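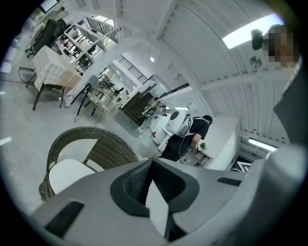

Chukwu
Lecturer in Work Organisation, Osberg Institute of Applied Technology

Chapter 4
When the Work Changes Around the Worker

In the first three chapters we looked at machines: what they can lift, how they are programmed and what they cost. Now we turn to the people who work beside them. Many students come to this subject from engineering, and they expect this chapter to be the easy one. In my experience it takes the most time in class, so please read it slowly and bring your own examples.

4.1 A job is made of tasks

When a newspaper writes that a job will be automated, it usually means that some tasks inside the job will be done by a machine. The difference is important. A person who works in a storeroom receives goods, checks them, puts them on shelves, answers questions from colleagues, and finds the box that was put in the wrong place last month. A machine may take over one of these tasks completely and leave the others as they were. The job title can stay the same for years while the working day becomes very different.

A task has also a physical side that is easy to forget. Somebody stands at a counter, reaches forward with one arm, and has open shelves below the counter edge. To the worker this is one simple movement. To the engineer it is a question of distance, grip and force. When the hand is guided by a person and the tool is a gripper, these two views meet, and the worker's habits become part of the technical design.

4.2 The case of Zodano

Zodano is a company that repairs and resells office furniture. It had 90 employees when it began to change its main workshop. The managers bought a sorting and handling system called Gremeo, which was to move small parts such as screws, castors and arm pads between the shelves and the repair benches. Before this, 22 people spent part of each shift carrying parts by hand. The store held around 3,000 different parts, and many of them had no label.

The first plan was written without the parts carriers. It assumed that every request came through the order screen. In the real workshop, a repairer would often call across the room and describe what she needed with her hands. The carriers understood this at once. Gremeo received no such requests, and in the first weeks the repairers walked to the shelves themselves, so the time that was saved in one place was lost in another.

In June the company stopped the project for a short period and asked the carriers to write down what they did. The result was a list of 400 parts that were asked for by a nickname or by a gesture. These names were put into the system beside the official numbers. Some of the carriers moved to a new role, in which they prepared the parts and corrected the machine when it chose wrongly. Others went to the repair benches after training. Three left the company, and they said in their last interviews that the work had become too quiet for them.

4.3 What the workers reported

The answers collected at Zodano do not all point in the same direction. Older carriers were glad to walk less. Several repairers missed the short conversations that came with each delivery, and one wrote that she now learned about problems in other sections a day later than before. The people in the new role had better pay but felt watched, as every correction was stored under their name. The company later changed this, and corrections are now stored by shift.

You should notice that none of these effects was in the purchase contract. The contract spoke about speed and error rates. Both were reached, and the managers were right to be satisfied with them. Yet the workers' evaluation was made with other measures, and these were not agreed in advance by anyone.

4.4 Terms used in this chapter

Task: a piece of work with a clear start and end, done by a person, a machine or both.

Tacit knowledge: what a worker knows how to do but has not written down, and perhaps cannot easily explain.

Displacement: the movement of a worker out of a task. It may lead to another task in the same workplace, or out of it.

Consultation: a discussion with workers which takes place while the plan can still be changed.

In the next section we follow one shift at Zodano from its beginning to its end, first as it was before Gremeo and then as it is today. Keep the list of terms near you while you read, and mark each point in the shift where tacit knowledge is used.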